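Re: Stenow toy library, opening hours and late returns
Posted by Nandini Panicker, 16th October
2 comments

Aidan Costello wrote:
> Can someone confirm the loan period? The sheet in the Kavanagh
> building says six weeks and the email said two. Also, do play
> food sets count as one item or several? My daughter would like
> to swap ours for the train.

Hi Aidan and everyone,

It's two weeks for large items and six weeks for everything else. The sheet is out of date and I'll replace it. A play food set counts as one item on your card, and so does a kitchen appliance with whatever came with it.
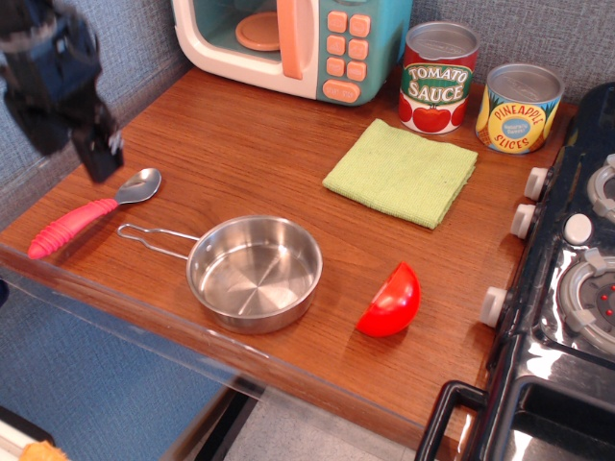
Please check the bag tag before you bring things back. We had 3,424 loans between May and now, and most of the delay at the desk comes from sets with a piece missing. If you find it later, drop it in the box by the door with your card number on it.

The train is out to a family in Forninlow and I've put you next on the list. You'll get an email when it's in.

Parking: the Cadonora Street lot is closed for paving, so use the side entrance.

Nandini

Last updated 16 hours ago
6 shares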